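Comparing two grippers on a sliding door task in simulation

This guide covers how to run the same door-opening task with two different grippers and get numbers you can compare. It assumes you already have the simulator installed and one arm model loading without errors. We use the Costerdale kitchen scene, but any room with a sliding door and a small handle will do.

The two grippers are the Ostby parallel jaw and the Girkum three-finger hand. Both mount on the same wrist flange, so the arm and the controller stay the same for every run.

Step 1. Load the room without the arm

Start with the room by itself. Put the viewpoint where the arm's base camera will go, facing the corner, and render one still. Check that the door handle is in view and that the far end of the countertop is too. If the handle sits too close to the side of the picture, turn the camera before you do anything else. Moving it later means throwing out your earlier runs.

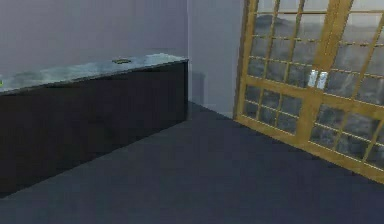 Figure 1. The room before the arm is loaded. The handle is the silver part where the two door panels meet.

Pay attention to the glass. The hills outside show through the panes, and a depth camera model may return the distance to the backdrop instead of the distance to the door. Haris Memon's fix is to give the panes a solid collision shape and have the depth sensor read that shape. The color image does not change.

Step 2. Add the arm and the first gripper

Load the arm, attach the Ostby, and save the start pose to a file. You will load this same file for the Girkum. Set the tool center point for each gripper separately - the Girkum is longer, and if you skip this it will drive its fingers into the door.

Step 3. Set the limits

Give each attempt 12 seconds. Count it as a success if the panel slides 26 centimeters or more and the gripper is still touching the handle at the end. Write the limits in the config file, not in the script, so both grippers read the same values.

Step 4. Run the batch

Run 3000 attempts per gripper with the same list of random seeds. The seeds shift the start pose a little each time. Talha Orakzai starts his batches on Monday evening and lets them go overnight.

Step 5. Read the failures

Sort the failed attempts by where the gripper was when time ran out. In our first Ostby batch, 149 attempts ended with the jaws closed on the wooden post next to the handle. Those were a camera calibration error, so we corrected the offset and ran the whole batch again.

Replay a few failures from each group before you change any settings. Keep the logs from both batches in the same folder as the config file.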